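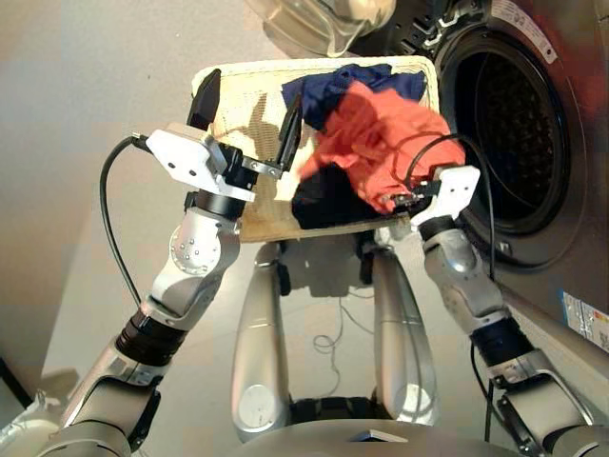
Is the damp visits scheme on track to finish its first phase by spring?
Mostly on track. Home visits are ahead of plan, the landlord side is behind, and we'd like to move a bit of money between the two (see below).

Progress report to the Starnetti Fund, 21st December
Ridgeway Warm and Dry Homes
From: Nnamdi Babalola, Farngate Tenants' Advice

Visits. 55 homes seen since October, target for this point was 40. Most of the extra came through the GP surgery, which started handing out our leaflet without being asked. Very welcome but it has pushed the waiting list out to 3 weeks. Trying to keep urgent cases (babies, asthma) to a few days.

What we find is much the same as last time. Black mould behind wardrobes on outside walls, bathroom fans that were switched off at the isolator years ago, trickle vents painted shut. Ridgeway Court is worst, top floors especially.

Landlords. Slow. We have written to four and had one proper reply. The others are acknowledgements, or nothing. Will chase in the new year and copy in the council's housing team if no movment.

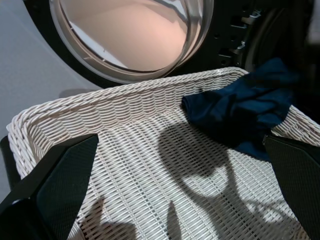
3 min read

Equipment. The Fatska humidity loggers arrived late and the first batch had flat batteries. Replaced free of charge. They're now out on loan, a fortnight per home, and the readings are a big help when a landlord says its all down to lifestyle.

Spend. Under on printing, over on travel. Nearly all the fan repair money is committed. Could we move the unspent printing line across to repairs? Need an answer before we book the electrician again please.
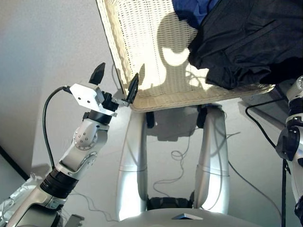

Advice sessions at the Farngate library are going ahead monthly, turnout up and down. Indoor drying is what people ask about most, so the next one is all on that. Main points: window open a crack, door shut, airer away from the cold wall, nothing straight on the radiator. A wicker basket like the white one tipped up here is fine for carrying washing to the airer, but don't leave damp stuff sitting in it overnight. Translated handout still at the proof-reading stage, two typos found in the heading alone.

Staffing. Second adviser post filled, starts after the break. Shadowing first, own visits after that.

Next report to follow the spring visits. Logger data can come sooner as a spreadsheet if useful, just say.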